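About the Skusto Robotics Club

Skusto is the after-school robotics club at Clollstead High School. We meet in room 15, next to the wood shop, from the end of last period until the late bus. Any student can join. You don't need to have taken programming, and you don't need your own laptop.

The club used to build one competition robot a year and spend the rest of the time fixing it. We still go to the regional meet, but most members now work on the simulation project. It started when our drive base was out for repair and people wanted something to do in the meantime. By the time the parts came back, half the club was writing code for a robot with two arms and two hands, and they wanted to keep going.

The simulation project is split into small teams of up to five. Each team gets the same virtual robot and the same table, and picks a task from the list on the club drive. The tasks are all some form of moving things from one place to another. They sound easy until you try to close a set of fingers on something round.

Current work uses a table with a pink bin on one side and a teal tray on the other. The robot has to handle a small yellow-green ball with its left hand while the right hand stays clear of it. Teams write their own grasp code and their own arm paths, then trade scripts and try to break each other's. 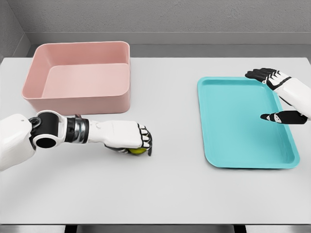

Hiếu Lương says the grip took longer to learn than all of the Python did, and that new members should start with the hand and leave the arm for later. We have added that to the starter guide, which used to do it the other way around.

Each team keeps a log of its runs. The longest one so far is 900 runs, 83 of them on a single wrist angle. Logs are shared, so please write in yours what you changed and not just "fixed it."

Sharon Biwott is our faculty adviser. She also teaches geometry and runs the Larkex Challenge, our in-house contest, in December. Teams get one task they haven't seen before and one afternoon to finish it. Bring a snack - the vending machine by the gym is usually out.

There is no fee to join. Members who travel to the regional meet need a signed permission form and closed-toe shoes. Forms are in the tray outside room 15 or at the front office.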